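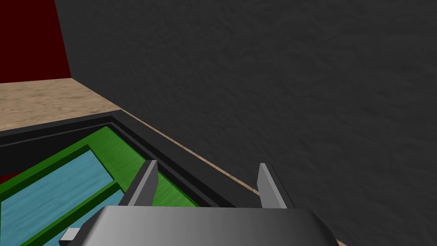 Wrist camera view in sim: 256 or bigger?
Desta Araya
I'm comparing two wrist cameras in Tinen before we buy one for the real arm. Both render at 256 by 256. With the gripper open, the fingers and body take up a lot of the view. Is it worth going higher, or should I move the mount?

Nuria Tilahun
Move the mount first. More pixels won't get the gripper out of the way. I tilted ours back 26 degrees and kept 256. Keep the fingertips in view though – you'll want them for the last bit of the approach.

Géza Szénási
We use the Anau one, works fine.

Ermanno Gatti
Agree with Nuria. Also try a few wall colors. Ours did badly with a dark gripper on a dark wall.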